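From: Guido Marras
To: Ketelby Hall Tenants list
Subject: Re: [tenants] Shared tables, storage and the February changeover

Dear members,

I am replying on behalf of the building office to the message Gianni Gatti sent to this list on Sunday. His message is quoted in part so that those who joined the list recently can follow the discussion.

On Sunday, Gianni Gatti wrote:

> I would like the office to set out in writing how the shared
> workroom on the second floor will be assigned after February.
> At present there are three different versions of the booking
> rules in circulation. The one on the door says bookings run
> for 2 hours. The one in the welcome packet says half a day.
> The one I was given by Skamell when we signed our lease says
> nothing on the matter at all.
>
> I would also like to know whether the storage fee is going up.
> Our group pays $378 a year for the cage beside the freight
> elevator, and we need to settle our own budget before the
> lease renewal.
>
> Lastly, could someone please confirm who is responsible for
> the tables? Two of us have now been asked to pay for
> refinishing, and neither request was signed.
>
> Gianni Gatti
> Bustano Print Group

The office thanks Mr. Gatti for raising these points. The answers are as follows.

Booking rules. The notice on the door is the current one. Bookings run for two hours and may be extended once, on the same day, if no other tenant has reserved the room. The half-day rule in the welcome packet dates from before the second floor was divided and should have been removed. A corrected packet will be sent to all 37 tenants before the end of the month. Leases signed through Skamell do not include booking terms, and the door notice applies to those tenants in the same way as to everyone else.

Several members have asked whether standing weekly bookings will be allowed. They will, but only for the early morning period, and a standing booking that goes unused twice in a row will be released. The office does not wish to be strict about this -- a telephone call beforehand is enough to keep the place.

Storage. The annual fee for the cages beside the freight elevator will remain at $378 through the coming lease year. The fee for the basement rooms is under review. Greco, who manage the lower level for the owners, have told us to expect a decision after the changeover, and we will write to the tenants concerned once we have it. Please do not move goods from the basement to the hallways in the meantime. The fire inspection covers the hallways, and the stairwell door on the north side must be able to open fully.

Tables. The tables in the shared workroom belong to the building, and their upkeep is paid from the general fund. No tenant should have received a request for refinishing costs. The two letters Mr. Gatti mentions were not sent by this office. Anyone holding such a letter is asked to forward a copy and to make no payment. The owners have set aside up to $3000 for furniture repairs this year, and work on the worn table legs and the two broken casters will be charged to that amount.

Tenants are reminded to use a cutting mat for all blade work and to wipe down the surface before leaving. Solvents are not to be used on the tabletops. Warm water and a mild soap are sufficient, and both are kept under the sink. Tape should be peeled away by hand, as scrapers leave marks that are costly to repair.

Questions about any of the above may be sent to this list or left at the front desk in a sealed envelope. Matters concerning an individual lease should be sent to the office directly and not posted here, since the list archive is open to all tenants.

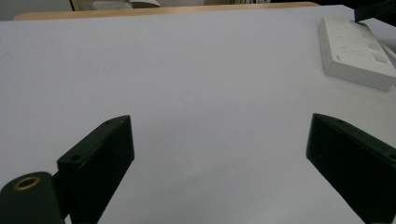
Keys and access after the changeover

Existing keys to the second floor will continue to work. Tenants who need an additional key should apply at the front desk with a copy of the first page of their lease. Keys that are no longer needed should be returned to the same desk, where a receipt will be given.

Respectfully,

Guido Marras
Building Office, Ketelby Hall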